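**Red gym clothes bleeding onto a light gray couch – how do I stop it?**

Asked by Reshma Le Roux

My laundry always lands on the couch until I get around to folding it, and the couch is gray fabric. In January I found a pink smudge on the seat after I left a damp red shirt there overnight. I got it out with dish soap but I'd rather not do that again! Do I need to wash reds alone forever? My washer is a Clukberg and I mostly use the 30 minute cycle.

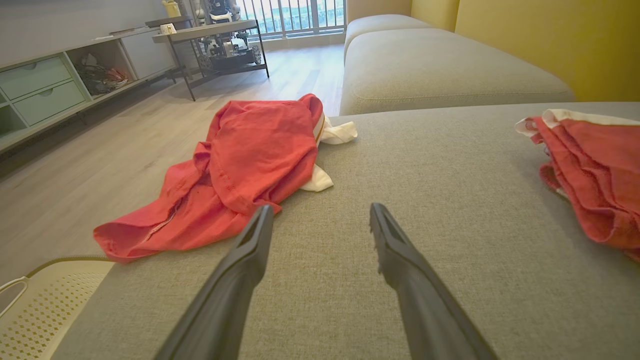
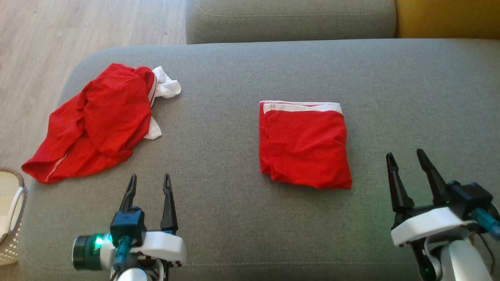
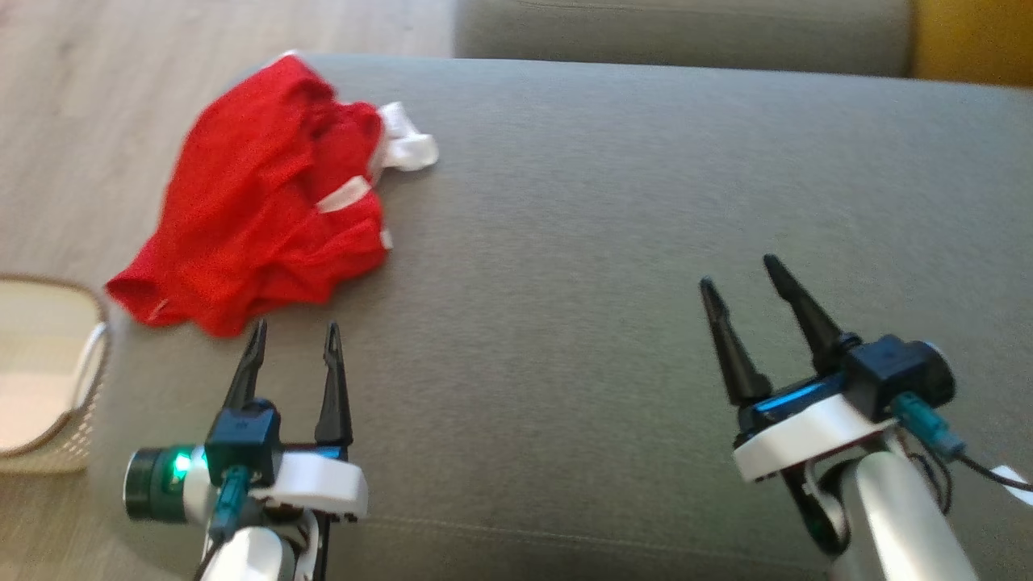 I've heard vinegar sets the dye but my sister says that's a myth. Also, is cold water really enough for sweaty stuff?

---

**Sugeng Ginting**

Your sister's right, vinegar won't set anything in clothes you buy at the store. Wash new reds by themselves, cold, until the water runs clear – mine took 6 washes once, which was a pain. Then rub a wet white rag on an inside seam. If it comes up pink, keep going. And don't put them on the couch damp, that's what got you. Cold is fine for sweat if you don't cram the drum full.

---

**Hidayah Pattinasarany**

Color catcher sheets. I use two per load

---

**Aisyah Entili**

I'd skip the short cycle for reds, it barely rinses (mine doesn't anyway). Add an extra rinse and throw an old sheet over the couch on laundry day.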